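Workshop tips: folding laundry with a hand-held gripper, for whoever has to do it next

Most of these were learned on Thursday afternoons, when patience is at its lowest. They apply to anybody teaching a machine to handle cloth by doing the job over and over with a gripper in the fist. A few apply to ordinary laundry too, and you're welcome to them.

Pick one shirt and get to know it

Beginners want variety right away. They bring in a hamper of mixed family wash and record everything once. Start with one plain T-shirt and stay with it until you can fold it while thinking about dinner. Then bring in the second shirt. Save anything with a hood for when you feel you deserve it.

Soft, well-washed cotton behaves best. New shirts have opinions. If all you have is new, run it through the washer a couple of times with no fabric softener, as softener makes cloth slide out of the fingertips.

Decide what "folded" means before you start

This sounds silly until two people have each spent a day at it. Elango Achari folds sleeves first and then bottom to top. Sudheer D'Souza folds the whole thing down the middle like a man closing a road atlas. Both shirts fit in a drawer. Mix the two in one set of demonstrations and you get a policy that starts one fold, changes its mind halfway, and pats the result.

Write the steps on a card and tape it where you can see it. Ours says:

Smooth. Left sleeve in. Right sleeve in. Bottom to collar. Let go. Back off.

"Back off" is on the card for a reason. People let go of the cloth and stop dead with the fingers still parked on it, and then the robot learns that the last step of laundry is loitering.

Pinch shallow

Go in low, with the fingertips nearly flat to the surface, and take a small fold. A deep grab picks up whatever is under the shirt as well, and you'll drag the sheet along with it. If the sheet comes up, put it down, smooth it and go on. A recovery done calmly is worth keeping. A recovery done while muttering is also worth keeping, provided you record no sound.

Lift, then move. Dragging a pinched corner sideways makes a ripple in front of it, and the ripple will be there waiting when you fold.
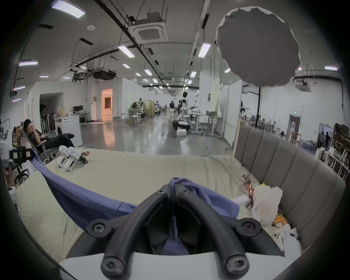
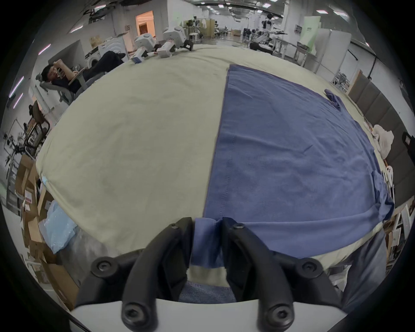
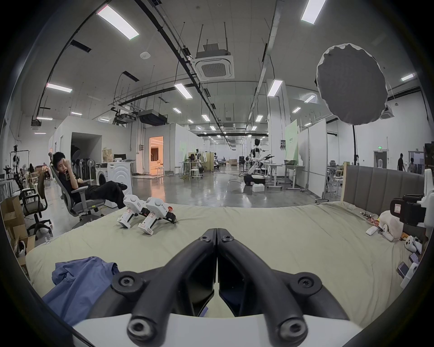 Blue cloth on a pale cover, with the gripper's black fingers at the front of all three.

Can I just put on a glove and fold the shirt with my own hand?
You can, and it will be a lovely fold, but your hand does things a two-finger gripper can't. You'll tuck with a thumb and flatten with a palm without noticing. Using the same kind of fingers the robot has keeps you to moves it can copy. Gloves are fine for practicing the order of the steps.

Slow down, but keep moving

The right speed is the one you'd use to fold a shirt in front of someone you were mildly trying to impress. Too fast and the pictures blur. Too slow and every little hesitation gets learned as part of the job. If you need to think, think before you press record.

Our old remote-control setup, a Hileck with a pair of handles, had enough delay in it to make everybody slow. You'd close the handle, wait, and watch the far end close a moment later. If you're stuck with something similar, finish each pinch completely before you begin the lift. Otherwise you will lift nothing, with great confidence, all morning.

Start messy on purpose

Drop the shirt from waist height before each take and work with whatever lands. The temptation is to help it a little: a tug here, a sleeve pulled out there. Keep your free hand off it. A robot trained on shirts that were politely laid out first will be lost the moment it meets one from a real dryer.

Turn it around now and then, too. Collar near you, collar away, face down, one sleeve inside out. The inside-out sleeve is miserable and should be rationed, 2 to a session.

Mattress or table?

A hard table is easier on the fingers, since you can feel where the bottom is. A mattress gives, so the tips sink and the pinch gets deeper than you meant. On the other hand, plenty of people do fold on the bed, and a robot that has only seen tables will press into a mattress as if it were ringing for service. Do both if you can. On the mattress, pull the sheet tight at the corners at the start of the session and leave the small wrinkles alone after that.

Choose a sheet that contrasts with the clothes. White shirts on a white sheet look serene and teach very little.

Hands, wrists and other worn parts

Take a break after every 30 folds. The Fetoton grip we use is light for the first ten minutes and then gains weight in a way I can't explain. Switch hands only if your card allows it, and don't switch in the middle of a shirt.

Check the finger screws before you begin. They work loose by degrees, and the fingers start to meet a hair off center. A strip of paper is the simplest test: close on it and pull. If it slides out from one side, snug up the screws and try again. Wipe the tips with a barely damp rag when lint builds up. Lint on the pads is what most people are complaining about when they say the gripper has "gone soft."

Throwing takes away

Delete the takes where you bumped the surface, answered a question, or forgot which step came next and did the bottom fold twice. Keep the ones where the cloth slipped and you went back for it. Label them the same day. By July we had 2000 folds and a spreadsheet column named "hmm," which one of us knew the meaning of in the spring.

When the robot has a go

Give it the easy shirt first, dropped the easy way. Stay within reach of the stop button and keep your other hand in your pocket, where it can't fix the sleeve. Watch which step it stalls on, then go back and record 24 more of that step from different messes. Warrier, our shared notes page, has a list of the stalls so far, and the left sleeve is well ahead.

Socks are on a separate page. Fitted sheets are not on any page.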